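FOR IMMEDIATE RELEASE
Nov 6, 2025

Brurine Opens Preorders on Wurkimik Carver's Bench Vise

Tilting, turning vise for small carvings ships in June. Four jaw faces, one handle, no tools needed to change over.

Brurine, maker of hand tools and bench gear for woodcarvers, is now taking preorders on the Wurkimik, a bench-mounted carving vise for relief panels, spoons, small busts and figures up to 14 inches tall. Orders go through the Brurine web shop or any dealer who already carries our gouges.

The short version: a ball-and-collar vise that clamps to any bench top up to 3 inches thick. Head tilts 90 degrees to either side and spins all the way around. One lever locks both. Weight is 9 pounds without jaws.

Why another vise? Customers kept asking. Most of the ones on the market are made for metalwork or for gunsmiths, and carvers end up gluing leather and cork to the jaws and hoping. The Wurkimik comes with cork-faced jaws from the start, plus a second pair in bare maple that you can cut to fit whatever odd shape you have on hand. Cut them up, wreck them, order more. Replacement maple blanks are sold by the pair.

"I carve mostly birds, and birds are terrible to hold," said Bergþóra Briem, who heads product design at Brurine. "The tail is thin, the breast is round, and you want to get at the belly without taking the thing out and starting over. I went through 7 versions of the collar before I stopped swearing at it." 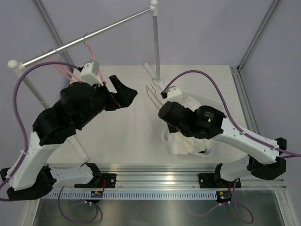

The locking lever sits low and on the right, out of the way of mallet work. Left-handed carvers can move it to the other side with the hex key in the box. Takes a minute or two. The lever itself is steel with an ash grip, same ash we use on the Sabatier line of palm gouges, and the grip can be swaped out if you like a fatter handle.

For carving in the round there is a faceplate with four screw holes. Screw it to the bottom of the blank, drop it on the post, tighten. Leave an inch of waste wood at the base and you will not hit a screw. People who already own the older Brolance carving post can use their existing faceplates; the threads match. The Brolance stays in the catalog for now.

What's in the box:
Vise head and collar
Bench clamp with wood pad
One pair cork-faced jaws
One pair maple jaws
Faceplate and four screws
Hex key
Printed guide with jaw patterns for spoons, eggs and walking stick handles

Price and availability

Preorder price is $170, shipping extra. Regular price will be posted when the first batch ships in June. Cards are charged at shipping, not before. Orders can be canceled any time up to that point, just email the shop with your order number.

Clubs and carving schools ordering more than one should write first, as there is a seperate price sheet and we can pack several to a crate. Dealers, same address.

A word on what it won't do. Not meant for chainsaw work. Not meant for logs. Heavy mallet work on hard oak is fine with the head upright, less fine at full tilt — drop it back a bit and support the far end of the panel with a block. The guide covers this on the first page.

Briem will show the vise at the Brurine shop counter through the winter, with basswood blanks and a few knives set out for anyone who wants to try it. Bring your own gloves. Bring an awkward piece too if you have one — she would like to see it.

Spare parts, extra jaws and a longer post are planned for after the first batch goes out. No dates on those yet.

About Brurine
Brurine makes gouges, knives, mallets and holding gear for woodcarvers, and sells direct and through independent dealers. Current lines include Sabatier palm gouges and the Brolance carving post.

Media contact
Brurine press desk, care of Bergþóra Briem
Review samples and drawings of the jaw patterns on request. Please include a mailing address and the size of your bench top.

###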